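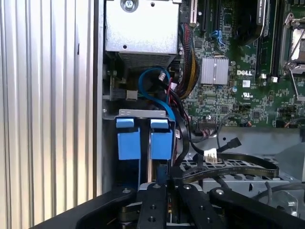
Inside the tower, blue SATA lead and drive bracket.

October, 14:10. Side panel off the old tower and I'm delighted with it! Two blue release tabs next to each other on the bracket, so drives should come out without hunting for a driver. Cabling is a proper tangle in the middle, but the colours help – blue loop is data, the black, red and yellow bundle is power.

Mansa wants the 800 GB disk for the Cluvirholm backups. Ask Fathima for spare leads.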